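Notes from the Kitchen Table

April is the month I always swear I'll get the newsletter out early, and here I am typing it at 11 at night with a cup of cold tea. Oh well! There's a lot to tell you, so let's get going.

The big one first: our little word game swap has a home again. After the Molano Street hall closed for its new roof, we moved over to the back room at the Goriritz Library, and I have to say I like it better. The chairs don't pinch, the kettle works, and there's parking (real parking, with lines and everything). We start at 6:30 and pack up when the lights blink. Bring a game, take a game, or just come play a few rounds and eat somebody's lemon bars. They might be mine.

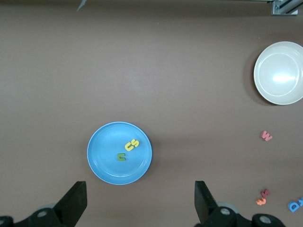 I've been on a spelling game kick all winter, partly thanks to a beat-up copy of Sturel I picked up at the last swap. If you've never played, you start with a short word and everybody takes turns changing it, one letter at a time, until somebody gets stuck. Sounds easy. My longest chain so far is eight words, and I was so proud I called my sister. She got to nine the same night and I haven't forgiven her.

A few of you wrote in asking for games that work with kids who are only just reading. My advice is to toss out the score sheet. Let them make silly words, let them put letters upside down, and read whatever they made out loud in your most serious voice. My nephew laughed so hard at "plunk" that he had to lie down on the rug.

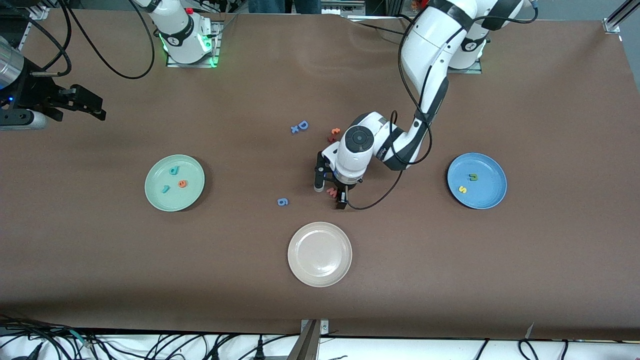
Plates and foam letters, with a couple of numbers mixed in.

Now for the housekeeping. The lending shelf is up to 133 games, and I'd love to see the trivia ones go out more, so please borrow them. If you have our copy of Macaraeg, the one with the green tape on the box, could you check under the couch for the sand timer? It came back without one and we've been using my phone, which keeps ringing in the middle of a turn.

Also, puzzle people, I haven't forgotten you. The next swap will have a table just for jigsaws, 210 pieces and up. Put a note in the box if anything's missing, and tape the lid down before you bring it over!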